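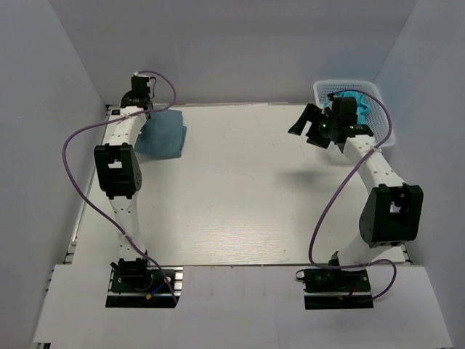
Wie oft muss man Putztücher eigentlich waschen? Nach jedem Putzgang, und in der Küche lieber täglich.

Blog > Haushalt > Wäsche & Tücher

Startseite | Rezepte | Haushalt | Balkon | Über mich

Blau fürs Glas, und der Rest vom Stapel

21.2.21

So, die Frage mit dem Waschen kam jetzt so oft per Mail, dass ich sie gleich nach oben gesetzt habe. Ich weiß, täglich klingt nach viel! Aber so ein Tuch ist ja winzig, das passt in jede Trommel noch mit rein, und wer einmal an einem drei Tage alten Spültuch gerochen hat, diskutiert nicht mehr mit mir.

Angefangen hat meine Tücherphase im Dezember, als ich beim Ausmisten die Schublade unter der Spüle ausgekippt habe. Alte Geschirrtücher, zerschnittene T-Shirts, ein halbes Frotteehandtuch und dazwischen lauter Mikrofasertücher in Farben, die mal verschieden waren. Ich habe alles auf einen Haufen geworfen (der Haufen lag dann bis abends im Flur, mein Mann ist zweimal drübergestiegen) und dann nach Farben sortiert. Hellblau ist bei mir jetzt für Fenster und Spiegel, Gelb fürs Bad, Grün für die Küche. Die T-Shirt-Reste wohnen beim Schuhputzzeug.

Gewaschen wird bei 60 Grad, ohne Weichspüler. Weichspüler legt sich auf die Fasern, und dann schmiert das Tuch auf der Scheibe nur noch herum. Ich hatte eine Zeit lang das Waschmittel von Vumar, das war mir zu stark parfümiert, jetzt nehme ich wieder das einfache Pulver. Trocknen auf der Leine, bloß nicht auf der Heizung, da werden meine immer bretthart.

Beim Falten bin ich ehrlich gesagt schlampig. Einmal längs, einmal quer, fertig, und wenn die Kanten nicht aufeinanderliegen, dann liegen sie eben nicht aufeinander. Ramiro Cantero hat mir letztens in den Kommentaren geschrieben, man solle die Tücher rollen und hochkant in einen Schuhkarton stellen. Habe ich ausprobiert! Sieht hübsch aus, hält bei uns aber genau bis zum ersten Kind, das ein Tuch von ganz unten will.

Noch was zum Fensterputzen, weil das auch jemand wissen wollte: zwei Tücher, eins feucht, eins trocken, und das Wasser nur lauwarm mit einem winzigen Spritzer Spüli. Wenn die Sonne draufscheint, lasse ich es gleich bleiben, das gibt Streifen ohne Ende.

Nächstes Mal geht es um die Geschirrtücher von meiner Oma. Die sind aus Leinen, und ich bekomme die Rotweinflecken einfach nicht raus. Wer einen Tipp hat, gerne unten rein damit!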